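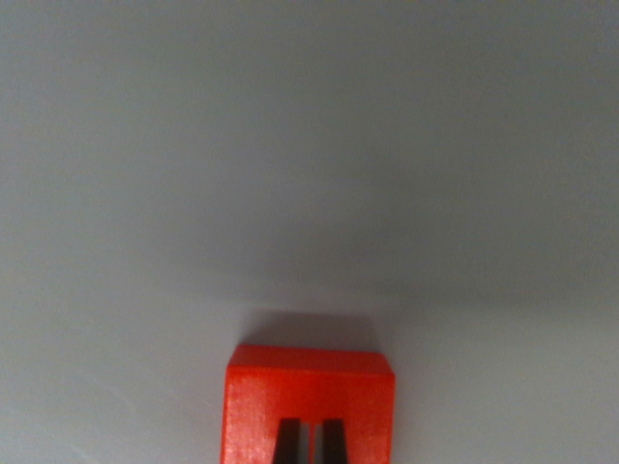
Keeping a pale worktop looking its best

I have had a pale grey worktop for the better part of my married life, first in the flat at Stelcombe and now in the house, and people do ask me how I keep it from going dingy. Pale grey is a lovely forgiving colour for crumbs (far kinder than black, which shows every fingerprint in the county) but it is not at all forgiving of tea, turmeric or the bottom of a beetroot jar, and most of what follows I learned by getting it wrong first.

Start with the everyday wipe. I use a bowl of warm water with a very small squirt of washing-up liquid, and I do mean small, a drop the size of a pea. Most dull worktops I am asked to look at aren't dirty, they're soapy. Years of squirting liquid straight on and never rinsing it off leaves a film, and the film grabs hold of grease, and then you use more soap to get rid of the grease, and round you go! Wipe with the soapy cloth, wipe again with a cloth wrung out in plain water, then dry with an old tea towel. If your top is already filmy, do the plain water wipe two or three times over and change the water in between. You will be quite cross at the colour of it.

The drying is the bit everyone skips. My friend Pramila Bhardwaj skipped it for years and had cloudy swirls by the window that she took for wear. We live in a hard water area and it was only limescale, and it came off with a soft cloth and patience.

Now then, checking your work. A plain surface with no pattern looks perfectly clean from above when it's nothing of the sort. Crouch down so your eyes are nearly level with it and look across towards the window, or do it in the evening with a torch laid on its side. Every smear shows up. Do bear in mind that a plain grey will look lighter in some places and darker in others depending on where the light falls, and I once spent a good ten minutes scrubbing at the shadow of the extractor hood before I moved my head and it moved too.

For stains, begin with the gentlest thing and work up. A tea ring will usually lift if you lay a warm damp cloth over it while you get on with something else. After that, try bicarbonate of soda mixed with a little water to a paste like thick yoghurt. Dab it on, leave it, and wipe it away without scrubbing. Please try it first in a corner that lives behind the bread bin, as some glossy finishes will go matt if you so much as look at them with a powder. If you have real stone, keep vinegar and lemon well away from it altogether. They will etch marble and limestone, and there is no wiping that off.

Turmeric is a law unto itself. Yaneth Bedoya, who is a far better cook than I am, swears by leaving it to the daylight, and I have to say the yellow patch by my hob did fade over one August with nothing done to it except the blind left up. If yours is in a dark corner I'm afraid I have no cleverer suggestion than a mat to put your spice tins on.

Sticky label gum, which I seem to get every time a parcel comes, wants a smear of cooking oil. Leave it on for a cup of tea's worth of time, rub with your fingertip and it balls up nicely. Then the soapy cloth, the plain cloth and the tea towel as before. Candle wax I let go quite hard and then push off with the edge of an old plastic loyalty card. Never a knife, however careful you think you are!

Cloths matter more than whatever is in the bottle. Thin cotton ones are what I like, old pillowcases cut into squares, and they go in the wash after a day's use. A cloth that smells is only spreading yesterday's dinner about. The green scouring pads should stay in the sink with the roasting tin.

Onyekachi Sani wrote to ask about polish and sprays with a shine in them. I don't use them where food goes. They look smashing for an afternoon and then every crumb sticks, and you have to take it all off again with soapy water, so you may as well have spent the time sitting down.

Once a week I take everything off, the kettle and the toaster and the fruit bowl and the pile of post, and do the whole length from one end to the other. It takes less time than working round things, and I generally find a pen.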